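The Chair You Never Clean

Most people can say when they last wiped the kitchen worktop. Ask about the office chair and there tends to be a pause. It gets sat on for more hours a week than the sofa, often with lunch, and in many homes it has never been cleaned since the day it came out of the box.

Mesh chairs are the worst offenders. The weave that keeps your back cool in July also catches hair, skin and the fluff off jumpers, and on a black chair none of it shows until the sun comes through the window at a low angle. By then it has settled into the holes and a quick flick with a duster only moves it about.

Skillach, a small repair workshop on the edge of Barnent, takes in used office chairs and sells them on. It handled 594 of them last year. Very few arrive broken. Most have been thrown out for looking tired, and a good part of the work is plain cleaning, done with cloths, warm water and a vacuum.

The workshop's order is always the same: dry first, damp second. Run the vacuum over the backrest with the soft brush fitted, front and then back. Do the seat next, pushing the nozzle into the gap where the cushion meets the frame, which is where the crumbs go. Wiping before this stage turns the dust into a grey paste that has to be picked out of the mesh with a toothbrush.

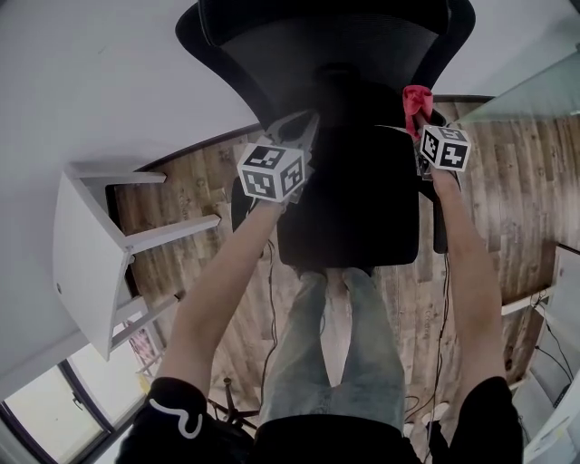 For the damp stage, use a cloth that doesn't shed. Old cotton T-shirts are fine and microfibre is better. Put a few drops of washing-up liquid in a bowl of warm water, wring the cloth until it stops dripping, and press it into the mesh in short dabs. Scrubbing hard can pull the weave out of shape, particularly near the edges where it is fixed to the frame. Go over it again with clean water and leave it to dry by an open window.

The frame is the quick part. Hard plastic takes a wipe and a buff, though the underside of the arms, if the chair has them, usually needs two goes. People grip there when they pull themselves in to the desk.

Seat cushions depend on the cover. Fabric can be dabbed with the same soapy water as long as the foam isn't soaked, and a wet seat should be left overnight before anyone sits on it. Leather-look covers want a barely damp cloth and nothing with bleach in it. Check the label under the seat before trying any spray.

Castors are best done last. Tip the chair on to its side, on a towel if you have a wooden floor, and cut away the hair wound round the axles with small scissors. Most castors pull straight out with a firm tug. A replacement set from Lubis costs £25 in the softer rubber, which is kinder to planks than hard nylon.

While the chair is out of the way, do the floor it stands on. Grit under the wheels is what dulls the finish, and it collects along the skirting board too.

The whole job took us 33 minutes on a chair that had gone four years without it, not counting drying time. Once a month after that, a vacuum and a wipe over the arms will keep it right.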